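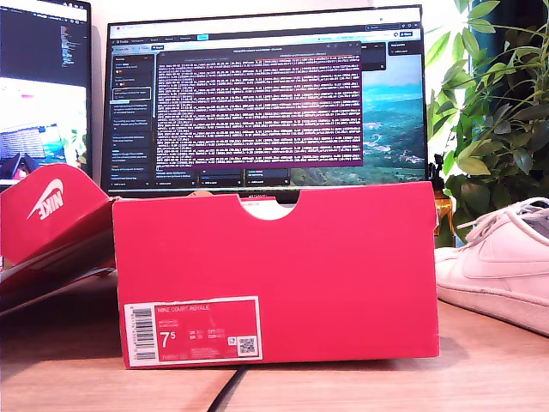 Faut-il vraiment garder la boîte ?

Par Brynhildur Toft

Il y a chez moi, sur le haut d'une armoire, une pile de boîtes à chaussures dont je serais bien incapable de justifier l'existence. La plupart sont vides. L'une contient des chargeurs de téléphones disparus, une autre des cartes postales que je ne relis jamais. Je les ai gardées parce qu'elles étaient « bien », ce mot qu'on emploie pour un carton solide dont on ne sait que faire.

Or voilà que la boîte à chaussures est devenue un sujet. Des consultants en rangement en parlent avec gravité, des fabricants de meubles dessinent des étagères à sa mesure. L'enseigne Pinavberg propose même un module mural, baptisé Ladefoged, où chaque paire dort dans son carton d'origine, étiquette tournée vers la pièce. Sur le catalogue, c'est superbe. Dans un couloir de 91 centimètres de large, j'ai des doutes.

« L'étiquette fait tout le travail », m'assure Şükran Işık, qui range les placards des autres depuis la fermeture de sa boutique de chaussures. Elle n'a pas tort sur un point : modèle, pointure, code-barres, tout est déjà imprimé sur le petit côté ou sur la façade, selon les marques. Une Court Royale de Nike en 7,5 se retrouve sans rien ouvrir. Encore faut-il posséder assez de paires pour risquer de les confondre, et que la bonne paire soit revenue dans la bonne boîte. Chez les gens que je connais, c'est rarement le cas.

L'argument de la poussière me convainc à peine plus. Une chaussure portée deux fois par semaine n'a pas le temps d'en prendre. Une chaussure qu'on ne porte jamais en est certes protégée, mais on peut se demander à quoi bon. Quant à l'encoche en demi-lune découpée dans certaines façades, si commode pour passer un doigt, elle laisse entrer l'air et le reste.

Ashraful Herath, cordonnier, tranche autrement. Il recommande de laisser les baskets blanches une nuit à l'air libre avant de les enfermer, lacets desserrés, et de remplacer le papier de soie quand il est fripé. « Les gens remettent tout tout de suite, et après ils m'apportent des doublures qui sentent la cave. » Je lui ai demandé s'il gardait ses propres boîtes. Il a ri, puis il a parlé d'autre chose.

Reste la revente, le grand motif des collectionneurs. Vilhjálmur Thorlacius tient à jour un inventaire de 2 257 paires passées entre ses mains et jure qu'un carton intact, couvercle compris, rassure l'acheteur. Sans doute. Mais sa méthode suppose une pièce entière, un déshumidificateur et un conjoint patient. Pour une paire de tennis de ville achetée en solde, l'espoir de récupérer quelques euros se paie en mètres carrés.

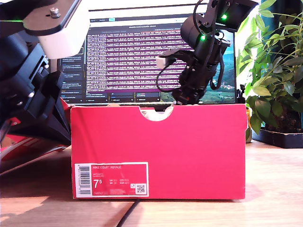
Ce que j'ai fini par faire

J'ai essayé pendant un mois. Les chaussures d'été dans leurs boîtes, les autres sur une planche à l'entrée. J'avais acheté pour l'occasion des pochettes Cekwood, censées absorber l'humidité, dont je n'ai constaté aucun effet mesurable. Mon frère Asger Toft, lui, avait opté pour les bacs transparents Holon, plus de 60 euros le lot. On voit très bien au travers qu'ils sont mal rangés.

Au bout du compte, j'ai gardé deux cartons, les plus rigides, pour des bottines que je ne sors qu'en hiver. Le papier froissé sert à bourrer les tiges. Les autres boîtes ont été aplaties et descendues au bac de tri, sauf celle des cartes postales, remontée sur l'armoire.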